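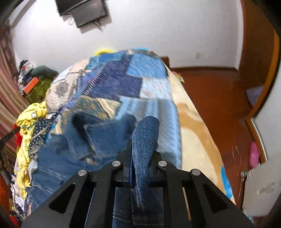
Skelitlow Quilt Mending: Frequently Asked Questions

Do you take quilts made from old jeans?
Yes. We take denim, shirting, curtain remnants and whatever your aunt had left over from the drapes. Mixed-fabric patchwork makes up most of what comes through the door, and we've stopped being surprised by any of it. Please empty the pockets first if the quilt has pockets.

Can I wash a patchwork quilt with denim in it at home?
You can, with cold water, a gentle cycle and nothing else in the drum. Dark denim gives up its dye for years, and it likes to give it to the cream patch. If you have pale cotton next to navy, throw in two color catchers and skip the soak. A wet denim quilt also weighs as much as a teenager and is about as cooperative, so check what your machine can handle before you start.

Can it go in the dryer?
Low heat for twenty minutes, then finish it flat. Denim shrinks at its own pace and the shirt cotton next to it shrinks at another, and the seam between them gets to settle the argument.

One of my patches has a hem on it. Is that a mistake?
Probably a choice. Plenty of quilters cut straight across the bottom of a pant leg and leave the factory hem and its stitching in place. It looks good and it adds bulk, so those spots wear along the fold. If the stitching has gone, Pallavi can run it again in matching thread. Tell us if you want it to look old. She will otherwise make it look new, with enthusiasm.

What thread do you use?
Heavy polyester for denim to denim, plain cotton for everything else. For decorative rows on top of the patches — ladder stitches, feather stitches, the ones that catch on watchbands — we match the original as closely as we can. A close match to a faded thread means a trip through the drawer of faded threads. It's a big drawer.

How do I make the bed so the quilt lies flat?
Start at the foot, get the side edges hanging evenly, and pull toward the pillows by the seams. Never pull by a single patch, especially a thin one. If the quilt has rounded corners, let them curve and stop tugging. They were cut that way and they will outlast you.

Will you fix just one patch?
Yes. A single patch starts at $26, fabric included if we have something close. Bring your own fabric if you care deeply about the shade of blue. There are more blues than you think, and Tarek has opinions on all of them.

How long does it take?
Small repairs take two weeks. A new backing or binding takes six. May is slow and December is hopeless.

Can I drop off without an appointment?
Any time we're open. Fold the quilt loosely, put it in a pillowcase and pin a note with your name to the outside. Vacuum bags leave creases in denim that need an iron and some strong language.

Do you buy old quilts?
No. Please stop leaving them on the step.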